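Section 8: Storing and Labeling Small Items

8.1 Purpose of this section

This section explains how to enter small personal items in the Kukora Home Inventory system and how to assign them to a storage location. It applies to jewelry, hair accessories, keepsakes, small toys, and similar articles that are too small to carry a standard label of their own.

Large items, furniture, and appliances are covered in Section 3. Documents and photographs must not be recorded by the method given here.

8.2 Before you begin

Make sure that the following are at hand:

The Kukora label printer, loaded with narrow tape
One or more shallow trays or boxes
A soft, dry cloth
The household record number shown on the inside cover of this manual

The printer must be paired with the household account before any location labels are printed. Labels printed before pairing will scan as unassigned and must be discarded.

8.3 Creating a tray record

1. From the main menu, select Locations, then Add Location.

2. Select Tray. Do not select Drawer, even if the tray will later be kept inside one. A tray may be moved from room to room without changing its record. A drawer may not.

3. Enter a name for the tray. Names may contain up to 46 characters, including spaces. Choose a name that all members of the household will recognize.

4. Press Print. The printer produces two copies of the location label.

5. Attach the first copy to the outside of the tray on one of the short sides. Keep the second copy for the shelf or cabinet where the tray will be stored.

6. Scan the first label. The display shows Location Ready.

NOTE: If the display shows Code 284, the tray name is already in use. Return to step 3 and enter a different name.

8.4 Entering items

Items are entered one at a time. Place the open tray on a clear, level surface with good light, and set out the articles so that none of them overlap. Chains and strings of beads should be laid in an open curve and must be untangled before they are entered.

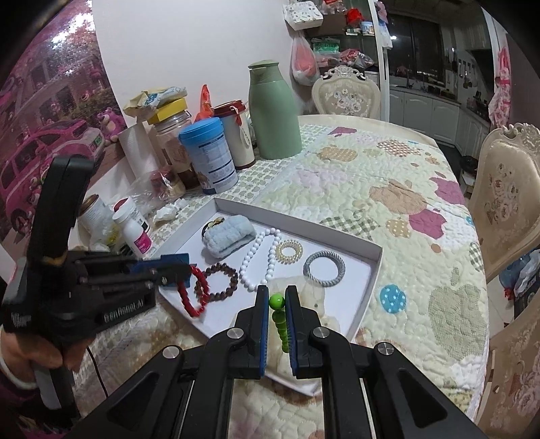 Figure 8-3. Small articles in a shallow box tray.

1. Scan the tray label. All items entered from this point will be assigned to that tray until another label is scanned.

2. Select Add Item and choose a category. If no category fits, select Other Small Item. Categories may be changed later without loss of information.

3. Enter a short description. State the type of article first, followed by the color, then any mark that sets it apart from similar articles.

4. Enter the value if it is known. This field may be left blank.

5. Press Save and wait for the tone before entering the next item.

6. When all items have been entered, select Close Tray.

CAUTION: Do not apply adhesive labels directly to pearls, plated metal, fabric, or painted surfaces. The adhesive may leave a residue or lift the finish. Use the tray label only.

CAUTION: Small articles are a choking hazard. Keep open trays out of the reach of young children and pets at all times.

8.5 Sets and pairs

Earrings, cuff links, and other articles normally kept as a pair are entered as a single item. Select the Set box on the item screen. If one article of a pair is missing, enter the remaining one as a single item and write "one only" in the description.

Pouches and cases are entered separately from their contents. To show that an item is kept in a pouch, open the item record, select Kept In, and choose the pouch from the list.

8.6 Moving items between trays

1. Open the item record.

2. Select Move.

3. Scan the label of the new tray.

4. Confirm the change. The earlier location remains visible under History.

An item cannot be moved while either tray is open on another device. Close the tray on that device and repeat step 3.

8.7 Periodic review

The contents of each tray should be compared with its record once a year. Many households carry out this review in October, before seasonal items are brought out of storage. Faded or damaged labels should be reprinted from the Locations menu. The record itself is not affected by reprinting.

Records created in the earlier Plison edition can be imported, but their tray names must be checked by hand. See Appendix C.

Questions concerning this section may be directed in writing to Rhydian Mathias, Customer Documentation, Kukora, Pakdale office.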